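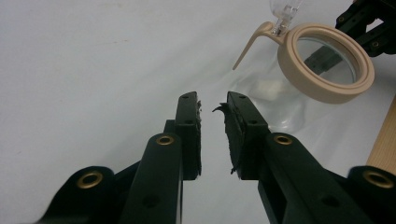

Blick vom Handgreifer auf die beiden Finger. Am rechten Polster hat sich oben ein Fetzen Schaumstoff umgebogen, links ist die Kante auch schon rau.

Ausgefranster Schaumstoff an den Greiferfingern: Demos behalten oder neu aufnehmen?

Hallo zusammen, ich lese hier schon länger mit und habe jetzt selbst etwas, bei dem ich nicht weiterkomme. Wir sammeln im Projekt Flellura Vorführungen mit zwei Handgreifern, einem links und einem rechts, und wollen damit eine Policy für kleine Handgriffe am Tisch trainieren. Im Moment geht es um ein kleines Glas mit Klappdeckel, das beidhändig auf- und zugemacht werden soll. 39 Durchläufe sind im Kasten, und beim Durchsehen der Aufnahmen ist mir aufgefallen, wie zerrupft die Polster inzwischen aussehen. Der schwarze Schaumstoff hängt an der Innenseite in Fetzen, und das ist genau die Fläche, mit der wir zugreifen.

Ich kann leider nicht sagen, ab welchem Durchlauf das angefangen hat, wir haben im Eifer des Gefechts einfach weitergemacht (ja, ich weiß). Nun überlege ich: Lernt das Modell die Fetzen mit, weil sie immer mitten im Bild der Fingerkamera liegen? Und wenn ich neue Polster aufklebe, passen dann die alten Aufnahmen noch zu den neuen? Ich würde ungern alles wegwerfen, meine Unterarme haben dafür wirklich gelitten. Zur Orientierung noch eine Ansicht vom Arbeitsplatz.

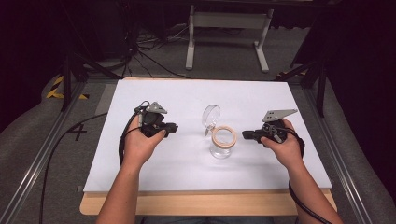

Arbeitsplatz von oben: linker und rechter Greifer, dazwischen das Glas mit aufgestelltem Deckel auf dem weißen Brett.

Danke schon mal fürs Lesen, es ist länger geworden als geplant!
Valter Esteves

3 Antworten

Uriel Herrera schrieb:
Lieber Valter, erst einmal: nichts wegwerfen! Ich habe in Stoltitmont eine ganz ähnliche Sammlung betreut und kenne den Schreck beim Durchsehen sehr gut. Für das Bild allein würde ich mir wenig Sorgen machen, solange du danach auch Durchläufe mit frischen Polstern dazunimmst. Dann sieht das Modell beide Zustände und hat keinen Grund, sich an einem bestimmten Fetzen festzuhalten. Ungünstig wäre es nur, wenn alle Aufnahmen einer Aufgabe mit kaputtem Schaum entstehen und alle einer anderen mit neuem, denn dann verrät der Schaum die Aufgabe.

Wichtiger finde ich den Griff selbst. Dicke und Reibung ändern sich mit dem Polster, und damit auch, wie weit du die Finger für denselben Gegenstand zumachst. Kleb also neue auf, stell den Nullpunkt der Fingeröffnung neu ein und nimm 12 Durchläufe mit demselben Glas auf. Dann legst du die Kurven der Fingeröffnung übereinander, alt gegen neu. Liegen sie bis auf einen festen Versatz gleich, rechnest du den heraus und behältst alles. Wenn sie wild auseinanderlaufen, sortierst du nach Sichtprüfung aus, aber bitte Durchlauf für Durchlauf. Bei uns sind damals 19 herausgeflogen und der Rest ist bis heute im Datensatz.

Und schreib dir ab jetzt den Polsterzustand in die Metadaten! Ein Feld mit »neu«, »rau«, »gerissen« genügt völlig. Ich mache das immer beim ersten Kaffee, bevor jemand einen Greifer in die Hand nimmt. Die Kabel würde ich bei der Gelegenheit auch gleich anschauen, das linke läuft bei dir quer über das Brett, und beim Umgreifen kann man da schon mal hängen bleiben.

jendau_bastler schrieb:
moosgummi nehmen, hält länger. schaum reißt immer

Gast schrieb:
Ich hatte die Ersatzpolster von Arain und war zufrieden, aber die alten Klebereste müssen vorher restlos runter, sonst sitzt das neue schief. Ob das fürs Training etwas ausmacht, weiß ich nicht, ich baue nur die Finger.

Valter Esteves kommentierte:
Uriel, vielen herzlichen Dank, damit kann ich etwas anfangen! Den Vergleich der Kurven mache ich als Erstes. Wie groß darf der Versatz denn sein, bevor du misstrauisch wirst?

Ähnliche Beiträge
Fingeröffnung nach Polsterwechsel kalibrieren
Beidhändige Demos: linke und rechte Aufnahme laufen auseinander
Durchsichtige Gegenstände in der Fingerkamera kaum zu erkennen
Wie viele Durchläufe pro Aufgabe?
Kabelführung am Handgreifer
Metadaten nachträglich ergänzen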